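Service Review: Follness Restroom Care by Wendlow
Prepared by Tiina Suominen, Jelulgate Facilities Office

Follness is a restroom cleaning service performed by a humanoid robot on a cable tether. It is offered at 2,930 per month, with setup billed separately at 621. This office reviewed the service in August.

Reach and posture

The robot works standing, with its legs slightly bent, and can bring one hand to a raised lid while the other holds an item over the bowl. The cables require planning - one crosses the floor beside the legs. 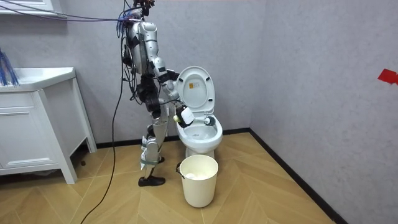

Coverage

The standard contract includes two visits per week to each restroom. Toilets, basins and counters are covered; walls are excluded. 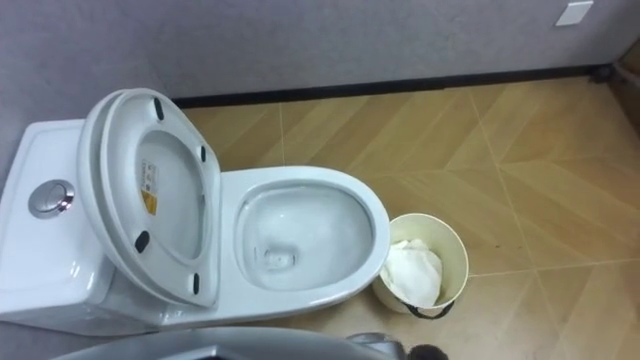

Our principal concern is the wording of the contract. Yi-an Ki of this office asked Wendlow to define "fixture and surroundings" and received three different answers. Where a waste bin stands right against the bowl, as it does in our restroom, a client needs to know whether the floor beneath it is included. Emptying the bin is a separate charge.

Rating: suitable for a trial period, subject to revised terms. The Noh plan was not reviewed.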